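Zusadora opens free sleep sessions for club athletes and their coaches
First classes start in November at the Emcombe rowing club
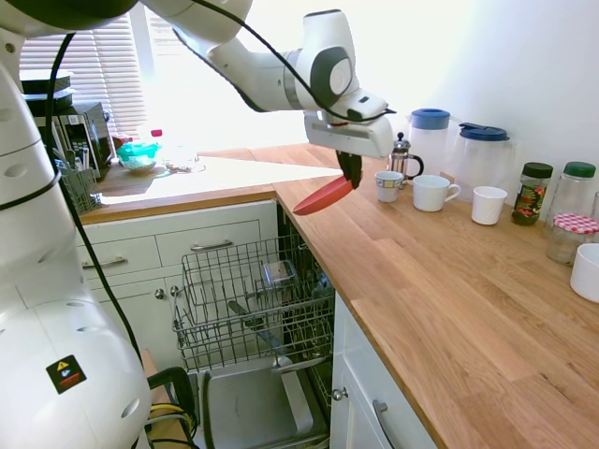

I've coached rowers in Emcombe for a long time, and if you'd asked me a few years ago what my crews needed more of, I'd have said miles. More miles, more time on the erg, more squats. These days I'd say bed. I'm Kevin Mulligan, I run the Zusadora athlete program, and I'm really happy to tell you that this fall we're starting a set of free evening sessions on sleep for anyone who trains or coaches with a local club!

We tried it first with our own people last winter. Ninety-eight athletes signed up, from teenagers in their first season to masters rowers with grandkids, and 90 of them stayed to the end (I've had worse turnout for pizza). They kept a simple sleep diary, talked to each other about bad nights before races, and moved a few things around in their week. I moved our earliest practice back myself after reading some of those diaries. I wasn't thrilled about it, and I got over it.

The sessions are led by Éabha Conneely, a sports psychologist who used to row in the bow seat of a boat I coached, so she's heard all my opinions already. She'll cover race-eve nerves, naps, phones, late training and traveling to regattas. Hagos Tamiru from the distance running group is joining her for the evenings on shift work and training, a subject he knows well after years of night shifts at a bakery.

"Athletes come in thinking one rough night has ruined their race, and then they lie there worrying about it," Éabha told me when we were planning this. "I want them to have something to do with that worry at 2 in the morning."

Coaches get their own evening. Please come to it – I mean you, the ones who send lineup changes at 11 p.m. I was one of you.

Each session runs from 7 p.m. in the upstairs room at the club, and you don't need to be a rower. Swimmers, runners, cyclists and the Drarico volleyball squad are all on the list so far. Athletes under 18 should bring a signed form from a parent or guardian. The sessions are for general education and don't take the place of seeing a doctor, so if you've had trouble sleeping for a long while, go and talk to yours.

The program is paid for by the Ní Mhurchú Fund, which has supported us for 3 seasons now.

To save a place, stop by the front desk or ask for Yiğit Karaca, who is handling sign-ups and press questions.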